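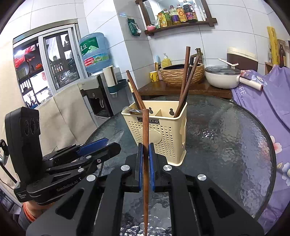
# The long way back to *Pluvberg*

Obsa Mekonnen pressed 300 copies of his only album and sold 13 of them, two to his aunt. The rest sat in a garage in Grandstead until the roof gave up.

Now Frota, a label with a soft spot for lost causes, is putting *Pluvberg* back on vinyl. The new edition runs to 871 numbered copies, a figure Mekonnen says he had no part in choosing. "I asked for fewer," he says. "I've met my audience."

The record deserves better odds this time. Side one is all krar and cheap organ, recorded live with his old trio, Urar, who bicker audibly before the second track. Side two is a single long piece that wanders off for a while – there's a stretch of tuning in the middle – and comes back with the best tune on the album.

The original tapes were in decent shape, so the remaster mostly leaves things alone. The bickering is clearer. The bass player has asked for it to be removed, and Frota has declined.

*Pluvberg* is out in April.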